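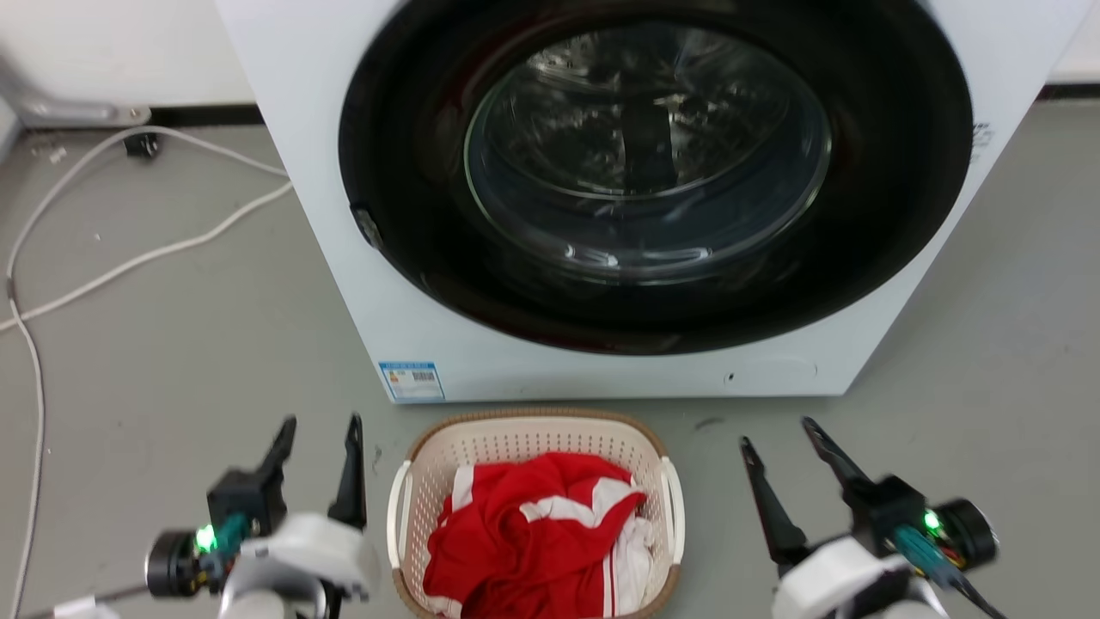
A front loader that smells sour usually has a dirty door seal, a clogged drain filter, or both. Cleaning the two takes 30 minutes and needs no special tools. Most machines have the filter low on the front, behind an access panel like the faint outline near the bottom of this one, and the work on the seal is done through the round door. Read the whole page before you start, because the order matters: filter first, seal second, hot cycle last.

## What you need

- A shallow tray or baking dish
- Two old towels
- A flat screwdriver or a coin
- An old toothbrush
- Dish soap
- White vinegar
- A flashlight

## Clean the drain filter

1. Let any hot load finish and cool down. Turn the machine off and unplug it.
2. Fold one towel and lay it on the floor under the panel.
3. Open the panel. Some swing down on a hinge, others have a slot for a coin or a screwdriver. Don't force a corner. If it won't move, look for a screw along the bottom edge.
4. If there is a small drain hose next to the filter cap, pull it out over the tray and remove the plug. Put the plug back when the tray is nearly full, empty the tray, and repeat until the water stops.
5. If there is no hose, turn the filter cap a quarter turn to the left and let the water come out slowly. Tighten it again whenever you need to empty the tray.
6. Unscrew the cap all the way and pull the filter out. Expect lint, hair, and now and then a coin or a bra wire.
7. Rinse the filter under warm water and brush the mesh.
8. Shine the flashlight into the opening. You should see the small pump wheel at the back. It should turn in short jerks when you push it with the handle of the toothbrush. Pick out any thread wrapped around it.
9. Screw the filter back in until it is snug, plug the hose, and clip it in place.

The older Lomine machines have a cap with a left-hand arrow that is easy to misread. The arrow shows the direction for closing.

## Clean the door seal

Wipe the glass and the outside of the seal with soapy water first. Then pull the rubber fold toward you with one hand and work around it with the toothbrush. Gray slime collects in the lowest part, near the drain holes, so spend most of your time there. Clear the holes themselves with a cotton swab.

For black spots, soak a rag in vinegar, tuck it into the fold, and leave it for an hour. Take it out, wipe with plain water, and dry the rubber. Old spots may stay as a stain. Never use vinegar and bleach on the same day - the two make a harmful gas when they mix.

Check the rubber for cuts as you go. A nick on the outer lip can often wait. A split in the fold will leak, and the seal has to be replaced.

## Run a hot cycle

Plug the machine in, leave the drum empty, and run the longest hot program. Mine goes up to 85 degrees Celsius on the Grultberg, which has its own heater. Use the drum clean setting if you have one. Check the panel for drips after the first few minutes. If you see any, stop the machine, drain it, and reseat the filter cap.

## Keeping it clean

Leave the door open a few inches between loads, unless small children or pets can get at it. Cut back on detergent too, as 2 tablespoons is plenty for a normal load in soft water. I do the filter every other month and the seal whenever I notice a smell. The last full cleaning was in May.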